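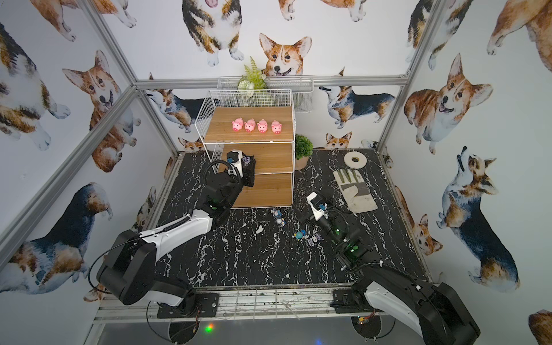 Left arm at the middle shelf, pigs up top.

So you want to teach a two-arm setup to put toys on a shelf! I've been at this since November and I love it, but my first 80 demos were junk, so let me save you some grief.

Start by parking both arms over the open part of the table. Then pick an order for the toys and stick to it. I do the pigs first (they get the top shelf) and work down to the little figures. Bevan Ashby, who got me into this, likes to mix the order from the start, but I'd wait until your hands know the controls.

Now drive slowly. Slower than that! Come down over the toy, stop, close the gripper, stop again, then lift. Those tiny pauses make trimming so much easier later. 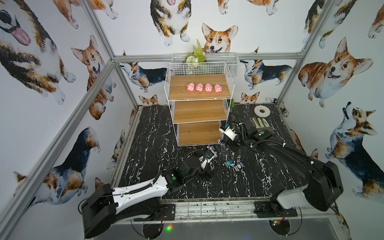
Both grippers low, small figures still on the floor.

Use whichever arm is closer to the toy, and keep the other one still. If you fumble a grab, go ahead and try again in the same take (I keep those), but toss the take if an arm bumps the shelf.

I record 39 takes, then quit for the day. Move the figures a bit between takes, turn a few of them around, and save each batch in its own folder. I call mine Pinedau, plus a number.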